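Workshop > Notebook > Adhesives
Last updated: Tuesday, 4:10 pm
2 comments · 0 shares

November, bench 2. Ondura paste again

Third go at the Ondura ready-mixed paste, because Merja came back from the supplier day convinced and I am not. The claim on the tub is that a case can come out of the press the same afternoon and won't warp. I've heard that about every paste since I started, including the ones we threw out.

Made up 10 cases. Same gray board, same cloth, grain checked on every sheet this time (last time two were cross-grain and the whole batch told us nothing). Half with Ondura, half with our own wheat paste and PVA mix. All cased onto the dummy blocks left over from the Clerkora job, 396 pages each, rounded but not backed.

Pressed under the Stoler, one full turn past contact. Merja wanted more. I said if it needs more pressure than the instructions give, that should go down as a result.

Pulled the Ondura ones at the end of the afternoon. Flat, I'll admit. Joints clean, cloth not starved anywhere. One has a bubble near the tail on the back board, which I think was my brushing. Left them standing on the shelf by the window with no weight on them.

Next morning three of the five had opened up at the fore edge. Worst one 7 mm off the bench at the corner. Our mix, pressed overnight as usual, all flat. Tài Thái pointed out that this isn't a fair comparison – ours had the whole night under weight and theirs didn't. True. But the tub says they don't need it, so I'm holding them to it. He also thinks the window shelf was a mean place to put them. Also true, and customers own windows.

Cost: the quote from Triệu came to 1,469 for the year at our usual volume, delivery not included. I can't see where that comes back to us unless the press time really does drop, and so far it hasn't.

What I'd want before changing my mind:
- both pastes, both press times, same shelf
- a second tub, different batch number
- someone other than me brushing out, because my hand is used to ours and the Ondura drags

Merja says the drag goes away if you thin it. The label says don't thin it. Tài will ask Triệu which is right. I expect we'll get the brochure again.

Keep the sprung cases, don't re-press. I want to see if they settle by themselves once they've been lying flat indoors for a while, like any hardcover left around the house. 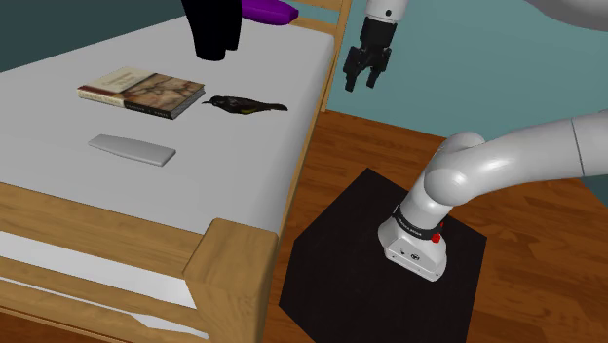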